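Rights for a school musical based on local history – who do we even ask?

Posted by Soledad Ibarra in Youth & School Theatre

Hi all, quick one, I'm between classes. I teach 7th grade social studies and me and the music teacher want to put on a short pop musical about the Kaklow mill strike. There's already a show about it, one act, 8 songs, did a small run a few years back. Writer is listed as Van Beek on the old program. Kids would love it. But I can't find a licensing page anywhere, only a download of the script on a fan site. Is it ok to use that if we don't charge for tickets? Cast of 27, performance in August at the summer program. Also do I need to cut the swearing or can I just do that myself.

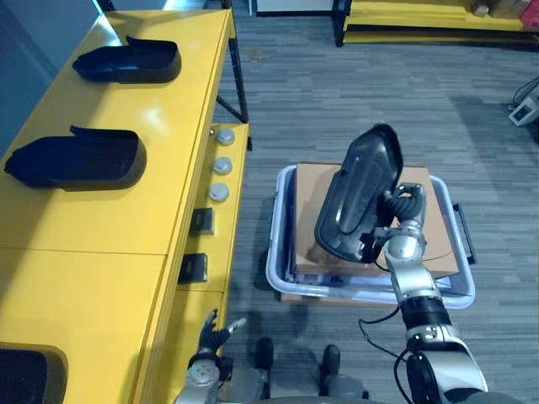 Budget is tiny btw. Like, photocopies tiny.

Aldana Henríquez
Free tickets don't get you out of it, sorry. A public performance is a public performance, even in a school gym with parents on folding chairs. Singing the songs in class as part of a lesson is usually a different thing, but a staged show with an audience – get it in writing. Look at the bottom of the old program for a publisher or agent name. If there's nothing, write to the theater that did the first run, they nearly always have a contact for the writer. When you do write, tell them:
number of performances
size of the room
ticket price, even if zero
piano or backing tracks
And ask about the swearing in the same email. You can't change lyrics on your own, but most writers will say yes for kids. Ask early, I waited 7 weeks for a reply once.

pusby_drama
we just did one off a fan site and it was fine. nobdy checks

Odameo
Please don't do what the one above says. Our district got a bill afterward, 2,675 dollars, and that was the end of the spring show.
Other option – write your own. The strike itself is history, anybody can use it. Old newspapers, letters, whatever the library has. Have the kids write the lyrics, teacher does the tunes. Ours came out kind of rough but they remembered every date in it, which they sure didn't from the textbok. Just stay away from Van Beek's songs and dialogue.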